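Herari Robotics Club – Student Guide to the Hand-Held Grippers
Section 4: The compartment box task

Before you start this section, please finish Section 3 (charging and checking the recorder). The compartment box is the second task of the Traltia project, and new members usually do it in August, before the bigger assembly tasks.

4.1 Preparing the table

1. Put the white board on the table. Make sure it does not move when you push it with one hand.
2. Take away everything that does not belong to the task. Pens and phones on the board are the most common reason for a rejected recording.
3. Place the box near the middle of the board. It does not need to be parallel to the edge. A different angle in each recording is good for the training.
4. Check that you can reach the box from both sides without lifting your shoulders.

NOTE: The Kosier room has a low table and a high table. If you are short, ask for the low table. Do not stand on a chair.

4.2 Working with the open box

5. Start the recording and wait 3 seconds with both grippers still.
6. Open the lid with one gripper while the other holds the body of the box. Let the lid go down slowly, until it lies flat behind the box.
7. Pick up the small part and put it into one compartment. Go straight down from above and do not slide along a divider.
8. Open the fingers fully before you lift the gripper.
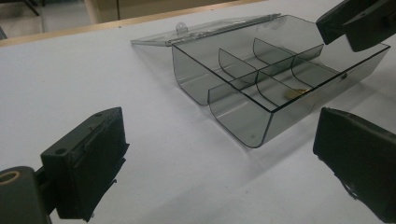 Figure 4-1. Open box with a small gold-colored part in a central compartment.

CAUTION: The walls of the box are thin. Close the fingers only until the box does not slip any more. If you hear a crack, stop the recording and write it in the log.

NOTE: The plastic is transparent and it reflects the ceiling light, so the edge of a divider can be difficult to see. Move your head a little to the side if you are not sure. Please keep the grippers where they are when you do this.

4.3 Returning to the start position

9. Take the part out and put it back in the parts tray beside the table.
10. Hold the left and right gripper over the board with the fingers open and pointing to the box. Both cables should hang freely and should not cross over the box.
11. Wait again 3 seconds, then stop the recording.

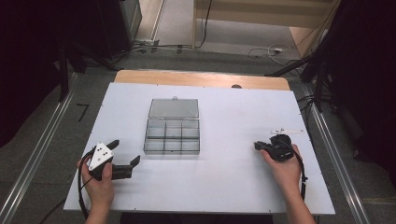 Kaplan wrote on the club page that the waiting time in step 11 is too short for beginners, and that it is better to count slowly to five, as the last part of a recording is often missing when somebody stops in a hurry. We keep the shorter time in this guide, but you may wait longer if you like. It makes no problem for the software.

4.4 How many recordings

One session is 40 recordings. Make a break in the middle, also when you do not feel tired. The goal of the club for this task is 900 good recordings, and at the last check we had 856.

CAUTION: Do not delete a bad recording by yourself. Mark it with the letter B in the log and continue with the next number. If the numbers in the log and in the recorder are different, see Section 7.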